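Buying Email Lists and Paid Traffic: Frequently Asked Questions

These are the questions Ultden readers send in most often about solo ads, rented lists and traffic packages. We don't sell any of them. Answers are by Cor Geerts unless noted.

What is a solo ad, exactly?

You pay the owner of an email list to send your message to that list. You supply the copy and the link, they press send, and you're billed by the click. Whether the people clicking have any interest in what you sell is a separate matter, and sellers tend to hurry past it.

A seller is offering me 1,000 guaranteed clicks. Is that good?

It's a promise about clicks. Read it again and see whether it says anything about buyers, sign-ups or even human beings. A click can come from a security scanner that opens every link in a message. It can also come from someone who joined the list to get a free ebook and will click on anything once.

How would I know if the clicks were junk?

Use your own tracking link and never rely on the seller's dashboard. Then look at time on page. One order I placed through a broker called Verbeke delivered 998 clicks, and 4 people joined my list. The report they sent me called it a successful delivery. By their definition I suppose it was.

The seller has hundreds of five-star reviews. Doesn't that count?

A little. Look at when the reviews were written. Plenty go up on the day of delivery, when all the buyer knows is that the counter moved. I'd give more weight to one dull review from a customer who came back three months later with sales numbers.

Can I just buy the list and mail it myself?

You can find people who will sell you one. Most email services ban bought lists in their terms and may close your account if complaints come in. The same addresses have probably been sold to plenty of other people too, so don't expect a warm welcome.

What about "done for you" packages where they write the emails as well?

Ask to see the emails before paying. If the answer is no, you have your answer. If it's yes, paste a sentence or two into a search engine and see how many other sites are running the same thing.

Is Biverent any better than the others?

We get asked this every December, when they run their discount. Their refund policy is clearer than most, but it covers only clicks that weren't delivered. Clicks that were delivered and did nothing are yours to keep.
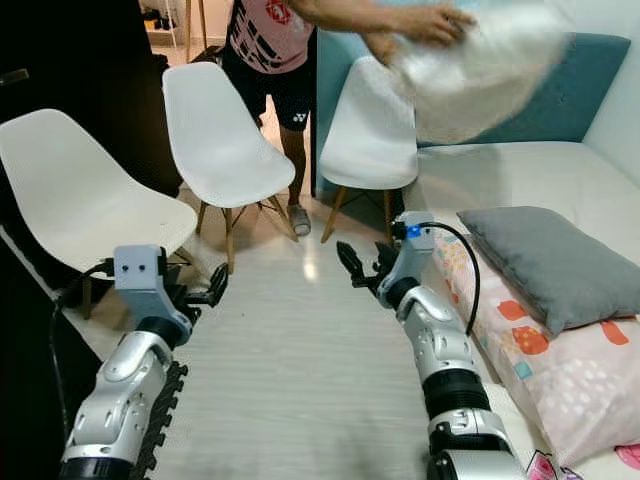

Two robot arms with black grippers, fingers parted.

How much should I spend on a first test?

Whatever you can lose without being annoyed for a week. Buy the smallest order going, send it to one page with one offer, and leave that page alone until the order is finished. Change the headline halfway through and you've learned nothing.

Orna says I need at least 5 orders before the numbers mean anything. True?

Small samples do jump around, so there's something in it. It's also very handy advice for a company that sells orders. If the first one brings in no sign-ups at all, I wouldn't pay for four more to be sure.

Do you earn commission on anything named on this page?

No. If that changes, we'll say so next to the name.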